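Most of the houses in the older parts of Narport were built on lots that now allow a second or third dwelling, and a lot of owners are adding one. A basement suite, a laneway house or a split duplex all bring more people onto the same services and the same piece of ground. These tips are for households that already have the extra unit, or will have it by next winter.

## Bins and pickup

- Ask the city for a second set of carts as soon as the suite is registered. The wait on Katene Street was five weeks.
- Write the unit on the lid in paint marker. Tape peels off in the first hard frost.
- Keep the carts on a paved pad beside the lane. Four patio slabs laid on packed gravel will hold three carts side by side.
- Rinse the green cart once a week in summer and leave the lid open until it dries.

## Noise between floors

Footsteps are the main complaint in a house that has been divided. If the ceiling below is still open, fill the joist bays with mineral wool and hang the drywall on resilient channel. Keep the screws short enough that they don't go through the channel and into the joist, or you lose the benefit.

If the ceiling is finished and you don't want to tear it out, work from above. Put a dense felt underlay beneath area rugs in the hall and in front of the kitchen counter, where people stand and turn most. Stick felt pads on chair legs and replace them every few months. Seal the gap under the door at the top of the stairs with a sweep. A tube of acoustic caulking around pipe holes costs little and stops a fair bit of kitchen noise.

Washing machines should sit level on rubber feet. Check with a small level across the front and then across the side, with the machine empty.

## Shared entries

A side entry used by two households needs hooks, a boot tray for each unit and a light on a motion sensor. Put the hooks at two heights so children can reach theirs. A tray with a raised edge keeps meltwater off the subfloor.

Label the breaker panel properly while you're at it. "Upstairs" stops being useful once there are two upstairs rooms on different circuits. Write the room and what's plugged in there, and use pencil so it can be changed.
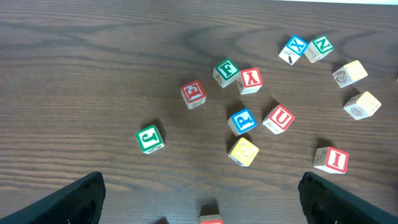

Does a laneway house need its own water line?

It depends on the size of the existing service. Many older lots have a half-inch line from the main, and that won't run two showers at once. A plumber can measure flow at the outside tap in ten minutes, and if it's low you'll want the line replaced before the new foundation goes in. Get the quote for both jobs together, as the trench can often be shared.

## Parking and the lane

Fewer stalls are required than there used to be, and a yard with one stall and a bike shed is easier to keep up than a yard that is all gravel. For the shed:

1. Allow 70 centimetres of width per bike if they stand on the floor.
2. Hang every second one higher so the handlebars clear.
3. Bolt a ground anchor into concrete. Deck screws into a plank are no good.
4. Leave room for a snow shovel and a pail of grit by the door.

Lanes get plowed last, if at all. Neighbours on the 400 block of Sumska Avenue split the cost of a contractor in February and had the lane cleared after each big snowfall. Collect the money in the fall, when people are home and the rates are lower.

## Water in the yard

More roof means more runoff. Point downspouts at least two metres from both foundations and never toward the lot next door. A rain barrel helps, but it must be drained and tipped over before freeze-up. Where the space between the buildings stays soggy, dig out the topsoil, lay a perforated pipe in clear stone and cover it with fabric before you put the soil back.

Keep any big tree you can. A mature Pinus at the back of the lot takes up a good deal of water and shades the upper windows, and it can't be replaced in your lifetime. Fence off the root zone before the excavator arrives. Stakes and orange mesh are enough, set out as far as the branches reach.

## Paperwork to keep in the kitchen drawer

- The occupancy permit for the suite
- Shutoff locations, drawn on one sheet, with a copy for the tenant
- Dates the smoke and carbon monoxide alarms were installed
- Phone numbers for the plumber, the furnace service and the lane contractor

The drainage section was checked by Begoñe Zabala. Bylaws on stalls and setbacks change often, so look up your own zone before you pour any concrete.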